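Consejos para llevar en casa una encuesta vecinal en papel. Última revisión: 20 de noviembre de 2021.

## Antes de repartir

Numera los cuestionarios a mano, arriba a la derecha, antes de doblarlos. En la encuesta de convivencia de Undar imprimimos 102 para 100 hogares, y los dos sobrantes sirvieron de prueba. Si la letra es menor de 11 puntos, la gente mayor deja la segunda cara sin contestar.

Para que las hojas no se abomben, dóblalas de una en una y repasa el pliegue con el canto de una regla. El papel reciclado suelta polvillo – ten un trapo seco a mano.
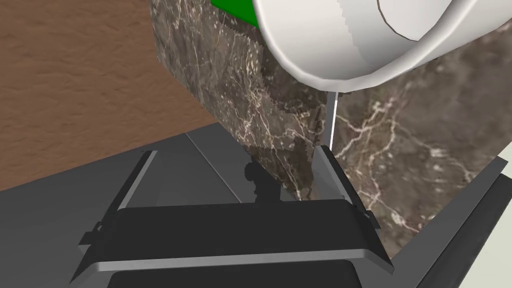
Bình Ông prefiere no doblar nada: en la encuesta de Nông los repartió planos, en sobre grande, y dice que al pasar las respuestas se ganaba bastante tiempo, aunque en muchos buzones el sobre no entraba y hubo que llamar a la puerta.

Las dos opciones valen. Con buzones estrechos, pliegue; con entrega en mano, sobre grande.

## Bolígrafos y lápices

- Bolígrafo negro o azul. El lápiz se borra con el roce dentro de la carpeta.
- Si la tinta no sale, frota la punta contra la suela de una zapatilla de goma.
- Los cordeles para atar el bolígrafo a la tablilla, de algodón. El nailon se desata solo.

## La mesa de trabajo

Despeja una mesa y no comas en ella mientras haya hojas encima. Una mancha de aceite tapa una casilla marcada por las dos caras. Si ya ha ocurrido, cubre la mancha con maicena, espera una noche y cepilla con una brocha blanda. El café no sale: copia la respuesta en una hoja nueva con el mismo número y grapa las dos.
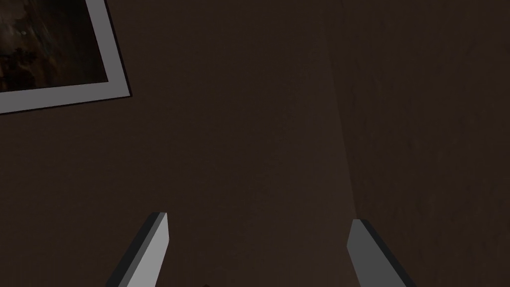
*Superficie marrón oscuro con un cuadro en una esquina.*

Para ordenar las devueltas usamos separadores Flovwood, pero sirve cualquier cartulina cortada a medida. Un montón por calle, otro para las dudosas y otro para las que vuelven en blanco. Las blancas también se guardan,

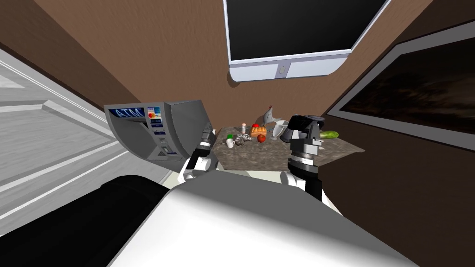 y se anotan como no respuesta, con su número. En agosto tiramos unas cuantas por error y luego no cuadraba el total.

## Pasar las respuestas

Mejor entre dos personas: una lee y la otra escribe. Cada 9 hojas, cambio de papeles, que la vista se cansa. Una regla debajo de la línea que se lee evita saltos.

No corrijas las respuestas contradictorias. Si alguien marca «muy satisfecho» y «nada satisfecho», va al montón de dudosas – se decide al final, con el mismo criterio para todas.

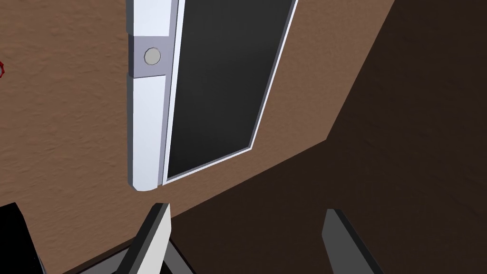 *Barra blanca vertical sobre fondo marrón moteado.*

## Guardar y destruir

Caja de cartón con tapa, lejos del suelo y de la cocina. En la de Ororine metimos una bolsita de arroz contra la humedad y hubo que cambiarla cada mes. Los nombres y las direcciones, en otra caja aparte.

Cuando acabe el plazo, rompe las hojas a tiras y mójalas en un cubo antes de llevarlas al contenedor. Las grapas se quitan primero.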